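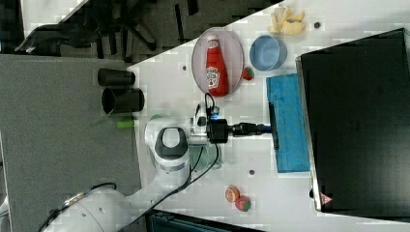
The town of Hindley had one famous painter, and he had left it at nineteen and said rude things about it ever after. When he died, Hindley forgave him at once and opened a museum.

Ditte Thoroddsen was hired to run it. She had 478 plates, a bed he might have slept in, and a gift shop. The plates had his two herons on them, necks crossed, as seen on the ceiling of the Sidetness ferry terminal, where he had painted them to settle a bar bill.

"People get engaged under those herons," said the mayor.

"They're fighting," said Ditte. "He wrote a letter about it. It's over a fish."

The mayor asked where the letter was kept. Ditte said it was in the case by the door. By evening it was in a drawer.

In July a woman named Elli Riihimäki came in with a parcel under her arm and no wish to buy a ticket. She unwrapped a small panel on the counter, between the tea towels and the heron egg cups. Two herons, necks crossed, and under them, in the painter's awful handwriting, the word Murnuritz.

"That's my grandmother's village," said Elli. "He owed her 900 crowns. She got this instead."

Ditte looked at it for a long time. It was better than the ceiling. It was a good deal better than the plates.

"Is there a fish?" she asked.

Elli turned the panel over. On the back he had painted the fish, alone, looking pleased with itself.

"I'd want the 900," said Elli.

Ditte opened the till. It had 200 in it, and a button. She thought about the mayor, and the newlyweds who came up on the noon ferry, and then she went to the drawer and got out the letter, and asked Elli whether she had plans for lunch.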